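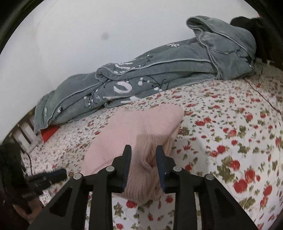
# La ropa de punto sobre la cama

*Agosto de 2022*

Bienvenidos otra vez a la galería de la casa, que va creciendo a su aire y sin demasiado orden, como crecen los cajones. Esta entrega va de ropa de punto, de sábanas de flores y de esa costumbre mía de sacar las lanas en pleno agosto, cuando todo el mundo está pensando en el bañador y en la sandía. Ya sé que parece una manía (mi cuñado Iñaki Montes me lo recuerda cada verano con la misma frase y la misma risa), pero a mí me gusta repasar el armario con las ventanas abiertas y toda la tarde por delante, sin la prisa de octubre, cuando llega el primer día de frío y una se pone lo primero que encuentra, con la bola en el puño y el botón colgando.

Así que pasad y poneos cómodos, que me voy a enrollar un poco. La mayor parte de lo que sigue lo fui apuntando en una libreta mientras doblaba, y lo he pasado a limpio casi tal cual.

## Rosa sobre rosas

Prenda de punto rosa, todavía sin doblar, sobre la sábana blanca de rosas rojas. Lo más liso es de un rosa pálido precioso; el canalé, más tostado, tira a beis y se recoge en pliegues.

Me gusta muchísimo esta combinación, y eso que no la busqué. Una pone la sábana que toca y encima va la ropa que toca, y de pronto resulta que el rosa apagado del punto se lleva de maravilla con el rojo de las flores y el verde oliva de las hojas. Si me lo hubiera propuesto, habría estado media mañana cambiando cosas de sitio y no me habría quedado ni la mitad de bien.

El punto rosa es mi preferido de toda la vida. Tiene esas rayitas verticales tan finas que casi hay que buscarlas, y luego el canalé, que es otra cosa, más hondo, con más cuerpo. Me pasa siempre que empiezo a doblarlo y me quedo tocando el canalé con el pulgar como si estuviera leyendo. Valeriano Lorente, que tejió durante muchos años para una tienda pequeña del barrio, me explicó una vez que un buen canalé se reconoce estirándolo y soltándolo, y que hay que darle tiempo a volver. Desde entonces lo estiro, lo suelto y espero. A veces espero tanto que se me enfría el café.

## La felpa, contra la pared

Al fondo, doblada a lo largo junto a la pared blanca, la pieza de felpa gris verdosa. De color es difícil: ni gris del todo ni verde del todo.

Tengo con ese color una discusión larguísima en casa. Yo digo gris, mi madre decía «verde de charco» y Teodoro Garrido, el vecino de arriba, que pintó fachadas hasta que se jubiló, dice que eso tiene nombre en las cartas de colores y que me lo va a buscar. Lleva buscándomelo desde la primavera. Da igual, porque va bien con casi todo, y con el rosa más que con nada: lo enfría un poco, le quita lo dulzón.

La felpa la guardo siempre tendida a lo largo y con pocos dobleces. Lo aprendí por las malas, después de un invierno en que la metí apretada en una caja y salió con unas marcas como de persiana que tardaron semanas en irse. Ahora la doblo en largo, le paso la mano a favor del pelo y la dejo descansar. Hay a quien le parece una tontería lo de dejar descansar la ropa. A mí me parece de buena educación.

## La sábana de rosas

De rosas rojas, hojas verde oliva y tallos finitos sobre fondo blanco.

La sábana merece párrafo propio porque me han preguntado por ella más que por ninguna otra cosa de la galería. Me la trajeron de Arrieta, el almacén de telas al que íbamos de pequeños con mi tía, donde el rollo se medía a brazo y te regalaban el retal si te portabas bien. Creo que la compramos de rebote, buscando otra que ya no les quedaba, y fíjate, la otra no la recuerdo ni de qué era.

Lavar las sábanas estampadas tiene sus opiniones. La mía es agua fresquita, poco jabón y tenderlas del revés para que el sol se coma lo menos posible el rojo. Bonifacio Marín, que llevó una lavandería en la calle de abajo, las tendía siempre por el lado corto, y le quedaban sin una arruga; yo lo he intentado y me arrastran por el suelo, así que sigo tendiéndolas por el largo y plancho lo que haya que planchar, que suele ser el embozo y poco más.

También me preguntan por qué extiendo la ropa en la cama y no en la mesa. Pues porque la cama es ancha, está blandita y tiene la altura justa para que no me proteste la espalda si me siento en el borde. La mesa de casa siempre tiene algo encima: la correspondencia, un melón, el costurero de mi sobrina.

## Apuntes de la libreta

Copio aquí unas cuantas notas sueltas de la misma tarde, por si le sirven a alguien que esté en plena faena:

- Empezar por lo grueso. Si empiezo por las camisetas me aburro y lo grueso se queda para «mañana», que en esta casa es un sitio muy lejano.
- El punto, **nunca** en percha. Se le ponen hombros de murciélago.
- Antes de doblar, repasar los bordes con la yema de los dedos. Los puntos sueltos se notan mucho mejor al tacto que a la vista.
- El quitapelusas Trilik va bien en lo liso. En el canalé lo paso muy despacio y siguiendo el surco, nunca cruzado.
- Comprar bolsitas de lavanda. Las del año pasado ya no huelen a nada, o huelen a cajón.
- Preguntarle a Casimiro por la lana que me prometió.

Lo de la lana tiene su historia. Casimiro Echevarría tiene en el trastero una bolsa enorme de madejas que eran de su mujer, y cada vez que nos cruzamos en el portal me dice que suba a elegir. Entre ellas hay un rosa que podría servirme para los arreglos, aunque eso hay que verlo con luz de día y con la prenda al lado, que el rosa es traicionero y lo que en la escalera parece idéntico luego, junto a la ventana, es salmón.

## Cómo doblo yo el punto

No tengo más método que el de mi madre, pero como me lo habéis pedido varias veces en los comentarios, lo dejo por escrito. Primero extiendo la prenda boca abajo y la aliso con las dos manos desde el centro hacia fuera, sin tirar. Luego traigo los lados hacia el medio, procurando que el canalé quede recto y sin retorcer, y cierro de abajo arriba en dos veces. Si la lana es gordita, en una sola. Y si se me queda un bulto, deshago y vuelvo a empezar, que tampoco hay tren que coger.

Para guardar uso las cajas de tela Skondale, las bajas, que caben debajo de la cama y dejan respirar. Tengo 6 y están todas llenas, cosa que mi hija considera un problema y yo considero una colección. En cada una meto una hojita con lo que hay dentro, escrita a lápiz. La letra es mala, pero es mía y me entiendo.

## Lo que vais contando

La entrega anterior, la de los manteles, llegó a 1.011 visitas, que para una página de trapos me parece una barbaridad, y me trajo unos mensajes preciosos. Una lectora me contaba que conserva un mantel con la mancha de vino de la boda de sus padres y que lo saca en Navidad con la mancha hacia arriba, bien a la vista. Otro me pedía el patrón de las servilletas de vainica, que no tengo, pero prometo calcarlo en cuanto encuentre el papel de seda.

También me escribió alguien del foro de Walemow, donde por lo visto se habla mucho de arreglos de punto, para preguntarme qué hago con las prendas que ya no se pone nadie en casa. Pues según. Las que están enteras cambian de manos, que siempre hay una prima o una amiga que las quiere. Las que tienen un agujero sin remedio las deshago con paciencia y aprovecho la lana para remendar otras. Y luego están las que no me pongo ni regalo ni deshago, y que saco cada agosto, estiro sobre la cama, miro un rato y vuelvo a guardar. De esas tengo más de las que voy a confesar aquí.

Si tenéis ropa de punto con cariño encima, contádmelo en los comentarios, y decidme también de qué color veis vosotros la felpa, a ver si entre todos le ahorramos la búsqueda a Teodoro. La próxima entrega será la de las colchas, en cuanto consiga bajarlas del altillo, que están detrás de la maleta grande y yo sola no llego.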